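Participants wanted: teaching two-armed robots to handle flowers and other soft things

The Skukdale group is looking for people to take part in a paid study on robot learning at our Flikau workshop. No experience with robots is needed. We would like a mix of people, including some who have never touched one and some who work with their hands for a living.

What the study is about

We train robot arms from recorded demonstrations. A person guides the arms through a job many times over, and a learning program then tries to produce movements of its own from those recordings. Our first set had 3897 demonstrations, nearly all made by four members of staff. The arms trained on that set did well when the objects were laid out as the staff liked to lay them out. When a visitor set up the table they did noticeably worse.

Luuk Dewulf then took out the 454 recordings in which the person had stopped, changed grip or gone back for a second try, and trained again without them. We expected an improvement. The result was worse, most of all with thin stems. Our reading is that the arms need to see people recover from small mistakes, and that our staff had become too practised to make many. The new study is meant to test this with a wider group of people.

What you will do

You will sit at a pair of hand controls and move two arms fixed to opposite sides of a table. Most of the work is with artificial flowers: picking up a stem, passing it from one arm to the other if you want to, and putting it in a vase. Later sessions add folded cloth and soft packaging. You choose your own way of doing each job. Please don't try to be fast, and don't start again if something slips - carry on and finish as best you can.

A session lasts two hours with a break in the middle. We ask each person to come to 4 sessions. The first begins with half an hour of practice, which is not recorded for the study.

Who can take part

You need to be 18 or over and able to sit and use both hands for 20 minutes at a stretch. Glasses are fine. Left-handed people are especially welcome, as our earlier recordings have very few. You should be able to follow spoken instructions in English. Former employees of Nomden or Smits, who built parts of our control software, can't take part in this round.

Payment and records

You will be paid for each session you attend, including the first, and travel by bus or train is refunded if you keep the ticket. We have 100 places. We record the movement of the arms and controls, and cameras record the table. Your name is kept apart from the recordings. You can leave the study at any point and will still be paid for the sessions you have done.

How to apply

Write to Kuo-hua Ho at the Flikau workshop with your name, your age, which hand you write with and the times of day that suit you. A line or two on any handwork you do is useful but not required. Sessions start in April and run until the places are filled. The workshop is on the ground floor and has step-free access from the car park. Wear closed shoes, and tie back long hair before you come in.

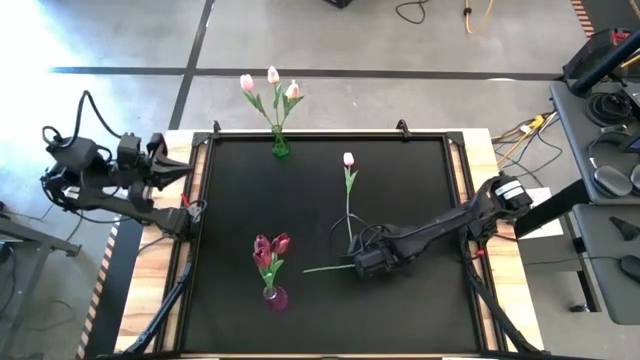

If you would like to try the controls before signing up, say so when you write and we will offer you a short visit. Visits are unpaid and take 20 minutes.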